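Karla Medrano Would Like You to Stop Painting Things Gray

Karla Medrano has been telling people what color to paint their houses for 23 years, and she estimates that most of them have listened politely and then gone with gray.

"They pay me for the afternoon," she says. "They nod. They say the ocher is really speaking to them. Then I drive past in November and it's gray. With a black door, if they were feeling wild."

We are sitting in her kitchen in Holtstead, which is painted a shade of green I would describe as pea soup and she would prefer I didn't. She grew up two streets over, in a house her father painted yellow with whatever was left from a job at the feed store. The neighbors complained. He did the garage to match.

Her theory about gray is that it comes from fear of the next owner. People decorate for a stranger who may never turn up, she says, and in the meantime they live in that stranger's waiting room. She once had a couple ask her for a nursery color with good resale value. The baby was due in two weeks.

"I said, are you planning to sell with the baby in it?"

She got the job anyway. They went with gray.

Medrano trained as a sign painter, which she brings up often, usually when explaining why she is right. Her first employer was a shop on Darcombe Street run by Getsemaní Salinas, who paid her badly and made her mix everything by eye. He kept a drawer of old test cards and would pull one out at closing time and ask her to match it before she could go home.

"I missed a lot of dinners over a certain brown," she says.

I called Salinas to check this. He said the brown was easy and she was slow.

The two of them still argue on the phone, mostly about white. Salinas thinks white is a color like any other. Medrano thinks it is a way of putting off a decision, and she has nearly 500 samples of it in a filing cabinet to help her make the point.

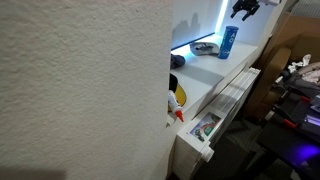 "White picks up everything," she says. "You buy a warm one, you put a cool bulb near it, and now you own a blue wall. Then you call me and say the paint was mislabeled. The paint is fine. Go look at it at breakfast, then go look at it at night, and then call me."

Her own advice is cheap and widely ignored. Paint a big board, not a little square. Move it around the room for 30 days. Don't ask your sister.

She will be giving a talk at the Maldonado library on 18th September, under the title "Beige Is Not a Personality," which the library has asked her to reconsider. She is reconsidering it. The posters are already printed.

On my way out I mention that my own hallway is, as it happens, gray. She asks what kind. I tell her I don't remember the name, something to do with fog.

"It's always fog," she says, and goes to get the filing cabinet key.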